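The Bustard Cycle

The Bustard Cycle is a series of six paranormal romance novels set in the river town of Bustard, where a family of shape-shifters has run the ferry for longer than anyone can remember and has never once lowered the fare. The books were issued by Grunier, a small press with a large appetite for embossed covers. They are usually shelved under urban fantasy, although the town has one traffic light and it doesn't work.

Setting

Bustard sits on the east bank of a slow brown river, across from the rival settlement of Kong. Shifters in Bustard turn into herons. Shifters in Kong turn into dogs, and consider this the more practical arrangement. The feud between the two banks goes back 400 years and began with a disagreement over a drowned goat, the ownership of which is still being argued in the fifth book.

Ordinary humans live on both sides and are mostly unaware of all this. The author asks a good deal of the reader here, as one of the herons is seven feet tall and attends town meetings.

Magic in the series runs on a substance known as fument, a gray vapor that rises from the riverbed on cold mornings. It can be bottled, traded, taxed and, in the third book, served in a punch bowl at a wedding with the results one would expect. Breathing it lets a shifter hold either form for a full day. Breathing too much of it makes a person tell the truth, and most of the plots depend on this happening to somebody at dinner.

Plot outline

The first novel, Fument, opens in February with the ferry frozen in place and a customs inspector stuck on board. She has come to investigate missing bottles. The ferryman's eldest son has been stealing them, for noble reasons he declines to explain for 19 chapters. They fall in love in chapter four and spend the rest of the book being annoyed by it.

The second and third books move to Kong, where the inspector's sister marries into the leading dog family and learns that her new mother-in-law has been dead for some time. The fourth is a murder mystery and can be read alone – many readers have said they wish they had done so. The fifth is a courtroom drama, in which the goat question is put before a judge who may himself be a heron. The sixth ties up the romance, floods both towns and leaves the matter of the fare unresolved.

Publication

The books appeared first as slim paperbacks and were later gathered into a single volume of 1,115 pages, released on June 28, 2021. The omnibus corrected a number of errors, among them a horse that changed names twice during one ride. It also introduced a map on which the river flows uphill. Grunier promised a revised map and then brought out a coloring book instead.

Reception

Reviewers were kind about the first book and patient about the second. Praise tended to go to the dialogue, particularly the quarrels, and to the ferry itself, which several critics called the most fully developed character. Complaints centered on the middle volumes, where the lovers are parted by a misunderstanding that one short letter could have cleared up. A letter is in fact written. A dog eats it.

The fourth book divides readers to this day. Admirers value its closed circle of suspects and its foggy, well-managed ending. Detractors point out that the killer is described on the cover.

Fans of the series call themselves either Bankers or Barkers, according to which side of the river they favor. The two groups keep separate reading lists – Bankers follow the order of publication, while Barkers begin with the second book and treat the first as a flashback.

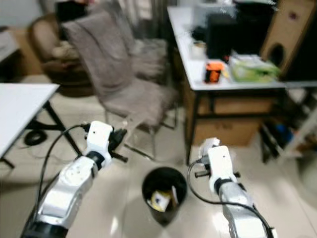
Can the books be read out of order?

The fourth can, and the second makes a fair starting point for anyone who doesn't mind meeting the inspector late. The fifth and sixth make little sense without the rest, as both rely on a promise made on the ferry in the first book.

Related works

A short story, set on the Kong side during the flood, was added to the back of the omnibus. It follows the ferry's cook, who appears in all of the novels and speaks in only one. The coloring book includes two scenes from the wedding, neither of which shows the punch bowl, and an unlabeled drawing of a goat.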